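Hochschule Ollau
Fachbereich Automatisierungstechnik
Begleitunterlagen zur Lehrveranstaltung „Handhabungssysteme in der Praxis“
Einheit 2: Bewertung eines Greifer-Komplettpakets am Beispiel Plerkix
Verantwortlich: Afaf Saliba; Übungsbetrieb: Lovisa Vik

2.1 Gegenstand der Einheit

Die vorliegende Einheit behandelt die Beurteilung eines käuflichen Greifer-Komplettpakets aus der Sicht einer Einrichtung, die über dessen Beschaffung zu entscheiden hat. Als durchgehendes Beispiel dient das Paket Plerkix des Anbieters Hattar. Es umfasst den Greifer mit Gehäuse, zwei Sätze Finger, eine Kamera zur Montage am Handgelenk des Roboters, den Kabelsatz sowie die Bediensoftware Dokora. Ein Roboterarm gehört nicht zum Lieferumfang und wird vorausgesetzt.

Vorkenntnisse aus Einheit 1 (Koordinatensysteme, Werkzeugbezugspunkt, Traglast) werden nicht wiederholt. Wer die dortigen Übungen nicht bearbeitet hat, möge dies vor dem Praktikumstermin nachholen.

2.2 Anforderungen und Angebot

Ein Angebot lässt sich nur gegen einen vorab schriftlich festgelegten Anforderungskatalog prüfen. In der Praxis wird dieser Schritt häufig übersprungen und das Datenblatt des Anbieters stillschweigend zum Katalog erhoben. Die Folge ist, dass Eigenschaften verglichen werden, die für die eigene Aufgabe ohne Bedeutung sind, während wesentliche Punkte offen bleiben.

Für das Praktikum wurde folgender Katalog vereinbart:

Greifen von leichten Gegenständen mit gerundeter Oberfläche ohne Werkzeugwechsel.
Erkennbarkeit der Fingerspitzen im Kamerabild während des gesamten Greifvorgangs.
Wechsel des Fingersatzes durch eine Person mit handelsüblichem Werkzeug.
Ausgabe der Greifweite und des Motorstroms in einem offen dokumentierten Format.
Verfügbarkeit von Ersatzfingern über den Gewährleistungszeitraum hinaus.

Die Masse des montierten Pakets beträgt nach Angabe des Anbieters 485 Gramm. Dieser Wert ist bei der Berechnung der verbleibenden Nutzlast vollständig anzusetzen. Der Kabelsatz ist darin nicht enthalten, was aus dem Datenblatt erst auf Nachfrage hervorging.

2.3 Sichtverhältnisse am Handgelenk

Eine am Handgelenk angebrachte Kamera bewegt sich mit dem Greifer. Der Bezug zwischen Kamera und Werkzeug bleibt daher bei starrer Befestigung konstant, und die Kalibrierung muss nur einmal je Montage durchgeführt werden. Dem steht gegenüber, dass der Greifer selbst einen erheblichen Teil des Bildes beansprucht. Das Gehäuse kann die gesamte obere Bildpartie einnehmen, und längliche Teile vor der Kamera verdecken zusätzlich die Arbeitsfläche.
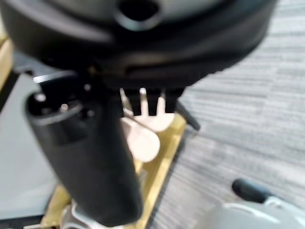

Hinzu kommt die Tiefenschärfe. Bei fest eingestelltem Objektiv kann nur ein begrenzter Entfernungsbereich scharf abgebildet werden. Liegt dieser im Bereich der Fingerspitzen, so erscheint der entferntere Hintergrund unscharf; wird er nach hinten verlegt, leidet die Beurteilung des Kontakts. Der Anbieter liefert das Objektiv mit einer Voreinstellung, die sich nach dem Lösen einer Sicherungsschraube verändern lässt. Im Praktikum ist die Voreinstellung beizubehalten.

Zu beachten ist ferner der Kontrast. Dunkle Finger heben sich von einem hellen Gegenstand deutlich ab, gegenüber einem ebenfalls dunklen Teil dagegen kaum. Für die Bewertung sind daher beide Fälle zu prüfen. Ein Ergebnis, das ausschließlich an hellen Gegenständen gewonnen wurde, ist für den zweiten Punkt des Katalogs nicht ausreichend.

2.4 Bediensoftware Dokora

Dokora zeigt Kamerabild, Greifweite und Motorstrom in einem gemeinsamen Fenster an. Die Aufzeichnung wird von Hand gestartet und beendet. Jede Aufzeichnung erhält eine laufende Nummer; eine Benennung durch die Anwender ist erst nachträglich möglich. Es wird empfohlen, die laufende Nummer unmittelbar in das Protokollblatt zu übertragen.

Die Zahlenwerte können als Textdatei ausgegeben werden, die Bilddaten in einem gängigen Videoformat. Zwischen beiden besteht ein Zeitversatz, den die Software zwar anzeigt, bei der Ausgabe jedoch nicht ausgleicht. In der Voruntersuchung wurden 77 Millisekunden gemessen. Für langsame Greifbewegungen ist dies hinnehmbar, für die Auswertung eines Kontaktbeginns nicht — hier ist der Versatz bei der Auswertung rechnerisch zu berücksichtigen.

Die Lizenz ist an den Greifer gebunden und nicht an den Rechner. Für den Lehrbetrieb mit wechselnden Arbeitsplätzen ist diese Regelung günstig.

2.5 Ergebnisse der Voruntersuchung

Zur Vorbereitung dieser Einheit führte der Übungsbetrieb 207 Greifversuche durch. Die Einzelwerte liegen im Kursordner. Sie sind von den Studierenden selbst auszuwerten und werden an dieser Stelle nicht vorweggenommen. Festgehalten sei lediglich, dass der Fingerwechsel ohne Beanstandung verlief, die beiliegende Anleitung hierfür jedoch ein Anzugsmoment nennt, das von der Angabe im Datenblatt abweicht. Eine Klärung durch Hattar steht aus. Bis dahin gilt der niedrigere Wert.

Zur Ersatzteilversorgung liegt eine schriftliche Zusage vor, die sich allein auf die Finger erstreckt. Kamera und Kabelsatz sind nicht erfasst. Ob dies als Mangel zu werten ist, soll in der Bewertung begründet entschieden werden.

2.6 Arbeitsauftrag

Die Gruppen erstellen eine Beschaffungsempfehlung im Umfang von höchstens vier Seiten. Sie nimmt zu jedem Punkt des Katalogs Stellung und nennt die zugrunde gelegten Aufzeichnungen mit ihrer laufenden Nummer. Angaben des Anbieters und eigene Messungen sind kenntlich zu trennen. Eine Empfehlung unter Auflagen ist zulässig, sofern die Auflagen überprüfbar formuliert sind.

Die Abgabe erfolgt über den Kursordner bis Sonntag, 18 Uhr. Rückfragen zum Praktikum sind an Lovisa Vik zu richten, Rückfragen zur Bewertung an Afaf Saliba.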